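3. Gathering the Examples

3.1 Walks through simulated homes

A household agent that is told "find the laptop" has to do two things well. It has to get itself to a part of the home where laptops tend to be, and it has to know one when it comes into view, often at an awkward angle and often small. We wanted examples that teach both at once, and we wanted them from whole walks instead of hand-picked viewpoints. Casent, our collection tool, grew out of that wish. A person steers the agent through a simulated home with the keyboard, and every step is saved together with the instruction, the action taken and the view from the agent's own height.

The homes come from Listenov, our floor plan generator, which lays out rooms, picks wall and floor surfaces and then places furniture and small objects. We used 60 floor plans for the main collection and recorded 600 walks in them. Operators were given the instruction and nothing else — no map, no hint about the room — so the walks contain real searching, with wrong turns and second looks left in. We were delighted by how much useful material those wrong turns hold. 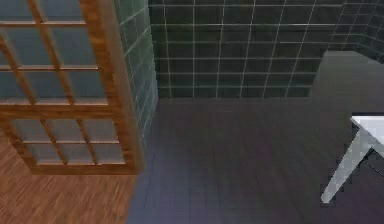
Geraghty

Figure 1. A view saved during a walk. Dark green tile meets a dark gray floor beyond a wood-framed glass partition.

Glass deserves a paragraph of its own. In an early version of Listenov every divider between rooms was solid, and agents trained on those homes treated anything they could see past as open space. They would pick a heading straight through a pane and press forward until the step limit ran out. Adding glazed partitions made the homes harder and the examples far richer. The operator sees the bars, works out where the opening must be, and goes there; the learner gets the whole sequence of small turns that a person makes while doing so. Changes of floor surface help too, as they give the model something to hold on to when two rooms share nearly the same wall color.

We also kept views in which the nearest object is only partly visible. Filtering them out is common practice and we did it ourselves at first. Putting them back was one of the happiest decisions of the project, since an agent in a real home spends much of its time close to things it can't see all of.

3.2 Instructions and stopping

Each walk begins with one short instruction naming a target object. We wrote 42 sentence patterns and let the tool fill in the target, so that "go to the laptop," "where is the laptop?" and "I left my laptop somewhere, please find it" all lead to the same kind of search. Operators press a stop key when they judge that the target is in clear view and near enough to act on. We didn't set a fixed distance for this. People turn out to be pleasingly consistent when left to themselves, and the learned stopping behavior looks natural as a result.

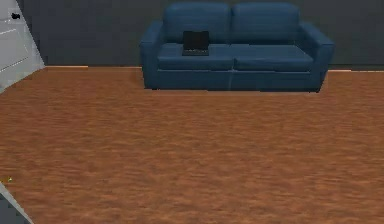 Small dark targets were the ones that kept us busy. A thin object with a black screen takes up very few pixels from across a room, and operators often stopped a step or two later than they did for a chair or a bed. We left this difference in the data. The model should learn that some things need a closer look, and a rule that forced the same stopping point on every target would have erased it.

3.3 Checking

A second operator replayed every walk at double speed and marked it as keep, trim or drop. Trimming removes idle steps at the start, which happen while the operator is still reading the instruction. Walks were dropped when the stop key was pressed by mistake or when the target could not be reached from the start position. In all, 193 walks were trimmed. The trimmed and untrimmed versions are both stored, and the scripts that turn one into the other are part of the release.

The checked walks are then passed to Butusach, the learner described in Section 4. It reads a short history of views and actions along with the instruction, and predicts the next action. Nothing about the room layout is given to it at any point, so whatever sense of a home it has comes from the walks themselves — and we think there is a lot more to be drawn out of them than we have managed so far.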